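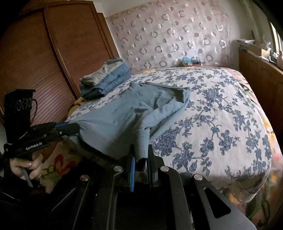
Household Textiles, Unit 4
Folding long sleeves: what the guides say and what holds up
Handout for the summer session, 2018-07-03

Read this before the practical. Bring one long-sleeved top of your own, washed, and not your best one.

1. Why we are spending a session on this

Most of you have folded a shirt since you were small and will wonder what is left to learn. Possibly not much. The home-organizing business has produced a great many claims about folding, though, and very few of them come with any evidence. The aim of this unit is to sort the claims that can be checked on a bed with a shirt from those that are really a matter of taste.

Three questions to keep in mind for any folding method you meet:

Does it say what the fold is supposed to achieve?
Could you tell if it failed?
Who is selling the storage box?

2. The surface

Guides nearly always show a hard table. At home a lot of folding gets done on the bed, where the basket gets tipped out. The usual objection is that a mattress is too soft to fold on. I think this is overstated. A soft surface gives under your hands, so pressing a crease flat works poorly, but cloth also tends to slide less on bedding than it does on a polished table. For knits and other stretchy fabric I would take the bed.

Whatever you use, clear more room than the body of the garment needs. A long sleeve laid straight out can hang over the side, and its weight will pull the shoulder out of line while you work on the other half.

3. Smoothing

Before any fold, the body has to be flat. The standard advice is to "smooth from the center outward." Try it, then try the other way, which is to hold a lower corner and draw the cloth gently away from the middle. Pulling from a corner takes out slack quickly. It also gathers the cloth into fine creases that spread out from the point where it is held, and the harder the pull, the more of them you get. The far side may stay rumpled the whole time.

So pull lightly, let go, and finish with the flat of the hand. If you keep holding the corner while you judge whether the shirt is smooth, you are judging a stretched shirt. Let it rest and look again.

4. The sleeve

The sleeve is where methods differ, and where most of the nonsense is.

Method A, straight across. The sleeve is laid over the body at a right angle to the side seam. Quick, but on anything with long arms the cuff sticks out past the other side and has to be dealt with separately.

Method B, bent down. The sleeve crosses the body and is then turned toward the hem, so that it bends at the shoulder or a little below it. Takes slightly longer. The bulk ends up spread along the length of the shirt.

Method C, the roll. Sleeves in, then roll from the hem. Popular with people who pack suitcases. The claim that rolling "prevents wrinkles" is repeated everywhere, usually with no mention of fabric. Rolled tightly, a cotton shirt comes out with wrinkles. They are in different places.

For Methods A and B, take hold of the cuff and not the middle of the sleeve. The seams at the cuff give you something firm to line up with. Soft folds along the length of the sleeve don't matter much at this stage. A twist does: check that the cuff opening lies flat before you bring the sleeve over, or you will fold the twist in.

5. A word on the numbers

The booklet from Sterkton that some of you have already bought says its method saves "up to 37 percent" of drawer space. It doesn't say compared with what. A drawer of shirts thrown in loose? A drawer of shirts folded some other way? Were they thin shirts? Without the comparison the figure means nothing, and you should not quote it in your written work.

The Kairys leaflet is more careful. It gives drawer depths and tells you to measure the folded shirt. It then recommends a divider that Kairys also makes. Use the measuring part.

Stullel's folding board is in the cupboard if you want to try it. It gives a uniform width, which is useful in a shop. I haven't found that it does much for a household with one drawer per person.

6. Practical

Work in pairs. Allow 10 minutes per method, including notes.

a. Lay the top face down and smooth it by each of the two ways in section 3. Write down which left fewer creases once you had let go.

b. Fold by Method A, then by Method B. Measure the thickness at the collar and at the hem each time.

c. Leave both folded versions overnight at home, on separate nights, under the same weight. A couple of books will do.

d. Unfold and note where the creases are. "Looks better" is not a note. Say where, and how long.

Fleece and heavy sweatshirts give odd results in (b) because they spring back. Record them anyway, but put the fabric next to the figure.

7. Things I am not convinced of

That standing shirts on edge makes them last longer. It does make them easier to see.

That sleeves must be folded in the same order every time. The January group tried both orders and could not tell the finished shirts apart.

That a folded shirt needs to be a rectangle. A drawer is one, so it helps, but a slightly crooked shirt fits too.

Reading for next time: the Uken packet, pages 2 to 10, on hangers. Mark any sentence that makes a claim without saying how anyone would know.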